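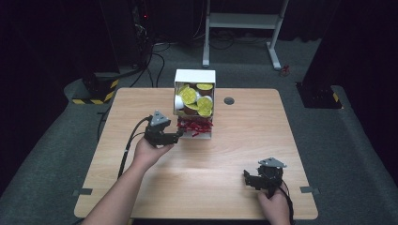 Varura, a packer of coffee gift boxes for hotels and offices, will bring automated packing to its Tollov site in February, the company announced today. The program, named Rasov, begins with the people who know the work. Packers spend part of the shift at a wooden table with a hand-held gripper in each hand, and the movements they make are used to teach the packing arms. The goods are the same kind as on the line: coffee pods with yellow foil lids in an open white cardboard box, together with small red plastic pieces, which are difficult for a machine because they tangle.

Up to now, 63 employees have taken part, and they have recorded 1,114 packing tasks. Each session lasts 30 minutes and is paid at the normal rate. No positions will be removed in the first year, and eight packers will move to a new role as line trainers.

"Our packers have many small habits in the hands which were never written in any manual," said Jonatan Vik, head of operations at Varura. "We want to keep this knowledge and take away the part of the job that hurts the wrists. The night shift asked for this already long ago — now we can give an answer."

The first arms will work on the Sunday shift, when it is most hard to find staff. Packers will continue to check every box before closing, and any of them can stop the line.

Related news
Varura opens second loading dock in Tollov
New break room for the night shift
Vlad line returns to full production

We use cookies to improve your visit. Accept | Settings

Contact: Varura Press Office | © Varura. All rights reserved. | Back to top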